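Prollbridge Community Kitchen
Progress report to the Kahraman Fund
Wednesday, May 29, 2024
Prepared by Ferhat Ekinci

Lunches. We served 457 this period against a target of 360. I would love to credit the menu, but the office next door lost its vending machine in February and our numbers jumped the same week.

Equipment. The grant paid for pots, storage tubs and the long-promised second fridge. The fridge arrived with its door hinged on the wrong side and spent nine days facing the wall like a scolded child. It has been rehung. Stumum, who supplied it, took 25 dollars off the bill, and I have put that toward dish towels.

Rice. Your last letter asked, politely, why rice appears so often in our spending. It appears because people eat it. The old stovetop method gave us one good batch in 3 and a great deal of scrubbing. We now cook it in an electric rice cooker with a nonstick inner pot, and the scrubbing has more or less ended. The remaining problem is portions. The first people in line take a mountain, and whoever comes last gets a spoonful and our regrets.

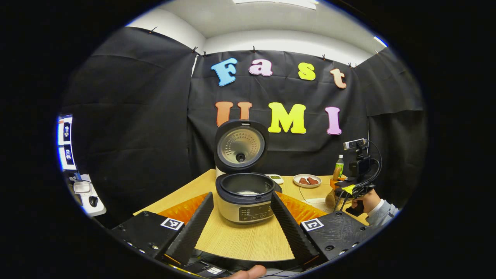
We have started a second batch at noon, which helps, though it means someone has to remember to start it. On two Fridays that someone was me, and on one of them lunch was bread.

Bread, while I'm on the subject, still comes from Lavach at the old price. They have warned us this will change over the summer. I have left room for it in the next budget by cutting the line for tablecloths — we were never really tablecloth people.

Still to do: label the shelves, replace the tea urn, and settle whether leftovers may go home with the cooks. They already do, so the rule will mostly be catching up.

The remaining funds should carry us to the end of August. Receipts are attached, apart from the one that went through the wash.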